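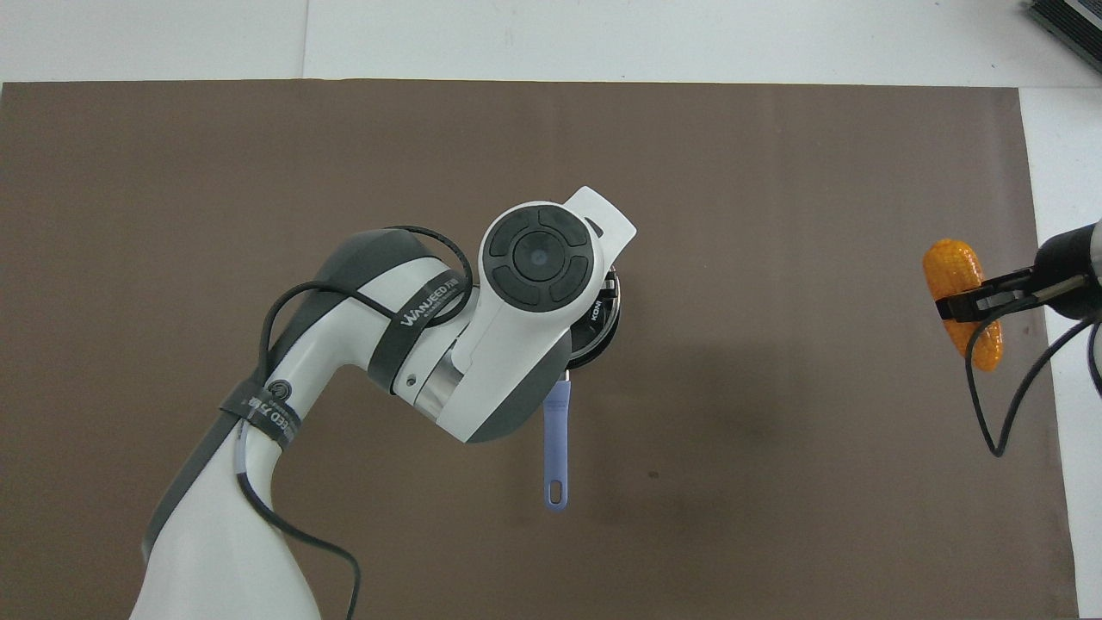
Holding sauce on a steakhouse line: bain-marie vs. insulated dispenser

Posted by Diarmuid Foley, 10 November 2021

We run a peppercorn and a red wine jus at Somden, dinner service only. Both are held in a wet bain-marie at the pass. By the second seating the peppercorn has reduced past spec and the cream is starting to break at the edges of the insert. Current fix is a splash of stock and a whisk, which moves the seasoning every time. I am looking at insulated pump dispensers instead. Anyone running these with a cream-based sauce? Portion is 35 mL over the steak or in a side pot.

reda_radwan
What is the water set to, and are the inserts lidded? Most of the loss is surface evaporation. A notched lid with the ladle left in cuts it down a lot. I'd try that before spending money.

Diarmuid Foley
Thermostat is at 80. Sauce reads 68 to 72 depending on fill. Lids exist. They come off at the start of service and go back on at close.

reda_radwan
Then you have a lid problem. Also your insert is too wide. Go to a one-sixth pan, 200 deep, and keep the level up. Same volume, a fraction of the surface.

T. Mazandarani
Disagree on the deep one-sixth for cream. The bottom sits in hot water and the top doesn't move, so you get a gradient unless someone stirs it, and on a Saturday-type service no one will. We had scorching on the base with green peppercorn because the solids settle. Shallower pan, smaller batch, change it out at half service. Hold the second batch cold and bring it up in a saucepan.

keltovska_pass
Pump dispensers are fine for jus. For peppercorn, no. Whole peppercorns jam the valve. We had 2 at Keltovska and both went back to doing hollandaise at brunch, where they worked properly apart from the cleaning. Count on stripping the pump fully after each service. The seals are the part that gets missed.

m.elsayed
Agree with keltovska_pass on the seals, disagree on the peppercorns. It depends on the bore. We crush ours coarse and there's been no blockage. If you insist on whole, strain the base, hold that in the dispenser and add the drained peppercorns in the pan at pickup.

keltovska_pass
Adding them at pickup means an extra pan and an extra burner for every ticket. On a steak menu that's most tickets. You have saved nothing.

m.elsayed
It's a spoonful into the side pot. No pan required.

keltovska_pass
Cold peppercorns from brine into a 35 mL portion. Put a probe in it and tell me what you get.

Yasmine Lahlou
Going back to the breaking, which the equipment won't fix by itself. Diarmuid, what cream, and when does it go in relative to the brandy and stock? Anything under 35 per cent fat is going to be marginal over a long hold with that much acid in the base. At Bensaid we reduce the stock and alcohol fully, cool it, and portion the base into litre containers. Cream is added per litre as needed. The base keeps in the walk-in and there's never more than one litre of finished sauce at the pass. Colour is better too.

Diarmuid Foley
Thickened cream, 35 per cent, in at the end, then simmered to nappe. All made in the afternoon in a single 6 litre batch.

Yasmine Lahlou
Thickened cream has gelatine in it. It behaves differently from pure cream once reduced and held. Try pure cream on one litre beside your usual and compare at the two-hour mark.

T. Mazandarani
And stop finishing at nappe. Finish thinner and let the hold take it there.

reda_radwan
That only works if the hold time is predictable. His isn't. Lid.

Diarmuid Foley
Splitting base and cream from tomorrow, one litre at a time, lids on, thermostat down to 75. Jus may still go in a dispenser. Is the Fliletside one still available in the 2 litre size?

keltovska_pass
It was in January. Check that spare seals are sold separately before you order.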